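2021-04-15
Amparo Iglesias and Iker Sotomayor

Project report: age and kinship wording in parish death notices

1. Aim

The project examined how death notices in the Jekach parish bulletin name surviving relatives, and whether the wording depends on the age of the deceased. The notices were transcribed by the Gallardo archive and supplied as plain text.

2. Material

The full set holds 2420 notices. Those without a stated age were removed, which left 1253. A further 21 were duplicates printed in consecutive issues and were merged with their first appearance. Spelling was left as printed.

3. Method

Each notice was split into four fields: name, dates, relatives and funeral details. Relatives were tagged by hand using the Prukine list of kinship terms. In-laws were tagged separately. Where a notice gave only "the family", the field was marked as unspecified.

Tagging was done in the reading room, one decade at a time. Disagreements between the two taggers were settled by rereading the original page.

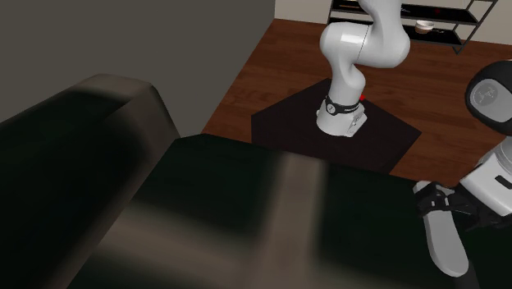
4. Results

Notices for older people name grandchildren as a group and siblings singly. Notices for members of religious orders put the community before blood relatives. The June issues contain longer notices than the rest of the year, and we have not established why.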